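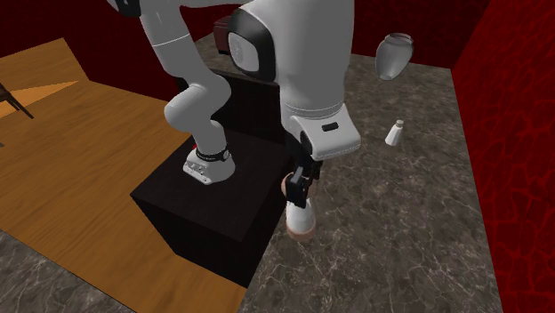

The simulated arm with the cup in its gripper, clear of the marble floor. Render: Kirnholm robotics club

Lesia Hrynyshyn is talking before I've got my coat off. She wants me to see the red room first, then the blue one, then the one where the floor went wrong and they kept it because everybody liked it. All of them exist only on the computers at the back of the Kirnholm robotics club, where she has run the simulation class for older pupils for the past three years.

"People come in and ask where the robot is," she says. "Well, it's there, on the screen! It's got joints and weight and it can make a terrible mess. We just don't have to sweep up afterwards."

The class project this year is called Preda. The task sounds like nothing much: pick up one named object from the floor of a room, lift it, and put it down somewhere else without knocking anything over. The catch is that the room is never the same twice. Walls, floors and furniture are shuffled before every run, so the pupils' program has to cope with wooden planks one minute and veined marble the next.

"If you only ever practise in a plain grey room, you get very good at plain grey rooms," says Nicanor Lozano, who is 17 and wrote most of the shuffling code (he did the red walls too, and is proud of them). "So I went a bit mad. That wall looks like lava. I wanted it to be horrible for the vision part."

And was it?

"Oh, it was dreadful. Our first full test was 1,000 rooms and we got 175 clean lifts. I thought I'd broken something. Then I looked through the failures and most of them were the same mistake, over and over, which cheered me up no end."

The mistake was in how the program guessed height. Pale objects on a busy floor confused it, and the gripper closed too early, on thin air. Nicanor spent two weekends on it and then, he admits, asked one of the younger members, who suggested looking at the shadows. It helped a great deal.

Lesia pulls up a run to show me. The big white arm bends over on its black cabinet, the fingers point straight down, and there is the cup, hanging beside the corner of the cabinet. A little salt shaker stands further off on the marble, untouched. "Look how close that corner is," she says, and she is properly beaming. "There's hardly any room for the wrist. I'd have come at it from the other side, but I didn't write it, they did."

She is firm on that point. Her own background is in machine tools, at a packaging works in Rastmont, and she says the hardest part of teaching has been sitting on her hands. Pupils plan their own tests, keep their own notes and decide between them when a version is ready. Arguments are allowed. There was a long one about whether a nudged vase should count as a failure (it does now).

The club takes Preda to the Hostska schools' challenge later this summer, where every team gets 400 rooms it has never seen and a single afternoon to run them. Last year 36 teams entered. Nicanor would like to finish in the top half, and then he'd like to start on drawers.

"Drawers are brilliant," he says. "There's a handle, and it slides, and it can stick. You've got to pull it the right way or the whole arm just strains at it. I've already made one. It doesn't open yet."

Lesia has found the room where the floor went wrong, and turns the screen round so that we can both see it.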